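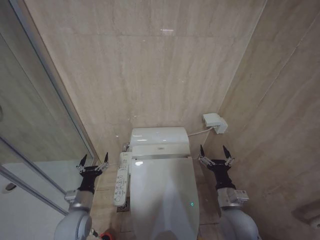
## Hard water in a rented flat -- soften it, or just live with it?

**custardtart_jo**

Hello all, long-time reader and very occasional poster. We moved to Cimdale in February and I had no idea water could be this hard! The kettle looks like the inside of a cave, my hair feels like string, and the shower head sprays in every direction except down. Our landlord is a dear and says we may fit a softener under the sink so long as it comes out again when we leave. The quote was £800 fitted, and I nearly dropped my tea. Is it worth it for a two-year let, or should I make friends with the vinegar bottle?

---

**oldpipes**

Welcome, Jo! I've lived with Cimdale water most of my life and I'd say save your money. White vinegar in the kettle on a Saturday morning, leave it while you have breakfast, then rinse twice. For the shower head, tie a freezer bag of the same stuff round it overnight (not if it's a brass or gold finish, mind, as it can spoil it). Dry the taps with an old towel after your bath and you'll be amazed how little builds up.

---

**marmalade_hatstand**

I'm going to disagree, ever so gently, with oldpipes. I did the vinegar routine for years -- every weekend, bags on everything -- and I was thoroughly fed up with it. We had a Custavus softener put in and I wouldn't go back. Softer towels, less soap, and I've stopped dreading the shower screen. It does want salt, and the bags are heavy if you've stairs, so do think about that.

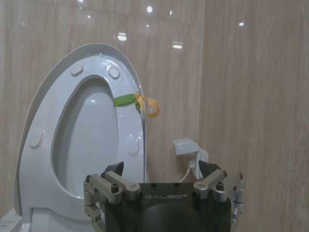
*Seat and lid up.*

I still clean on the same day each week, mostly out of habit, but it's a wipe round now and I'm done before the radio play finishes.

---

**oldpipes**

Fair enough, but you own your house! Jo would be paying £800 to improve somebody else's plumbing, or else paying again to have it taken out.

---

**custardtart_jo**

You're both being so kind. I've seen a shower filter for £119 from a firm called Lim, which screws on by hand. Has anyone tried one?

---

**teasel**

I have the Lim one! It's lovely for getting rid of that swimming-pool smell, but I must be truthful and say the limescale carried on just as before. A filter like that is a different thing from a softener, and the box is rather vague on the matter. I'd put the money towards a nice jug for the kettle and a big bottle of citric acid.

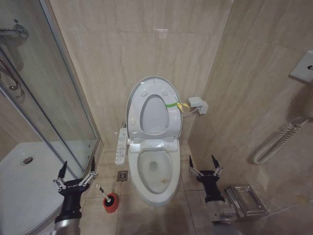 **Can you still drink the water once a softener is in?**

Most people keep one unsoftened tap in the kitchen for drinking and cooking, as softened water carries a little extra sodium.

---

**marmalade_hatstand**

Teasel has it right there, we kept our kitchen cold tap as it was. And I'll give oldpipes his point about renting, grudgingly. Jo, ask the fitter whether he'd do removal in the same price. Ours said he would.

---

**custardtart_jo**

Oh, that's a good thought, I'll ring him after work. In the meantime I've got the shower head in a bag of vinegar and the whole flat smells like a chip shop.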